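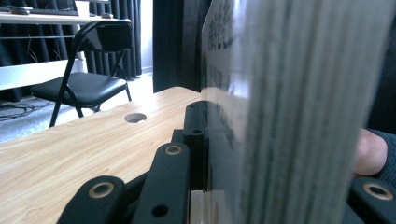 Conservación de papel y documentos en casa

Última revisión: 21 de septiembre de 2023

El papel almacenado en una vivienda se deteriora por tres vías principales: humedad, luz y presión mal repartida. Las indicaciones siguientes se aplican a facturas, manuales, apuntes y hojas impresas de uso corriente. No cubren fotografías ni papel térmico, que requieren otro tratamiento.

Clasificación previa

Antes de guardar nada conviene separar el material por formato y por gramaje. Las hojas de distinto tamaño en un mismo montón se curvan por el borde que sobresale. Retirar grapas, clips y gomas elásticas. Las grapas se abren por detrás con una espátula fina, sin tirar desde la cara impresa. Las gomas envejecidas se adhieren al papel; si queda residuo, se levanta en seco con goma de borrar blanda. No usar disolvente.

Igualar los cantos

Un montón grueso no se iguala de una vez. Se divide en grupos de 24 hojas, se airea cada grupo pasando el pulgar por el canto y se golpea suavemente contra la mesa, primero por el lado corto y después por el largo. Luego se reúnen los grupos. Con aire seco las hojas tienden a pegarse por electricidad estática; en ese caso se dejan reposar una hora en la habitación antes de repetir.

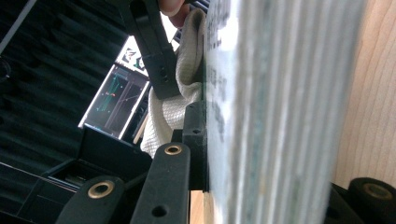
Hojas apiladas, vistas por el canto.

Posición de almacenamiento

En vertical, el papel debe quedar sujeto por ambos lados. Si la caja está a medio llenar, las hojas se comban hacia el hueco y la deformación es difícil de corregir. Rellenar con cartón rígido del mismo formato. En horizontal, la altura de la pila no debería superar la de la caja, y los formatos mayores van debajo.

Las cajas Flinholm de cartón sin ácido admiten un archivo de 436 hojas de 80 gramos sin forzar la tapa. Las de Reltitz son más estrechas y tienen el fondo doble, útil en estanterías metálicas. Para etiquetar, lápiz o tinta pigmentada; el rotulador común migra a través del cartón con los años.

Superficie de trabajo

La mesa ha de estar limpia y seca. En madera con acabado de aceite hay que dejar curar el producto por completo antes de apoyar papel encima - el aceite fresco deja un cerco translúcido que no se elimina. Las marcas superficiales en el acabado se tratan así:

1. Aspirar el polvo y pasar un paño de microfibra apenas humedecido.
2. Dejar secar.
3. Lijar a mano con grano fino, siempre en el sentido de la veta.
4. Aplicar una capa delgada de aceite Hasska con paño de algodón y retirar el sobrante. 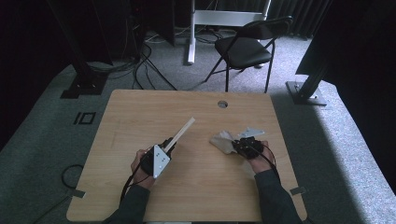 Los paños impregnados de aceite secante pueden inflamarse solos. Se extienden al aire libre hasta que estén rígidos o se sumergen en agua antes de desecharlos. Los tableros con melamina o barniz no admiten este procedimiento; en ellos basta agua con jabón neutro.

Humedad y luz

Evitar trasteros, paredes exteriores y armarios bajo el fregadero. La caja se separa unos centímetros de la pared y nunca se apoya en el suelo. Las bolsas de gel de sílice sirven solo en recipientes cerrados, y deben regenerarse cuando el indicador cambia de color.

Si una pila se moja, no separar las hojas por la fuerza. Intercalar papel absorbente cada pocas hojas, cambiarlo con frecuencia y ventilar sin calor directo.

Redacción: Shuzhen Meng. Revisión técnica: Tianyou Duan.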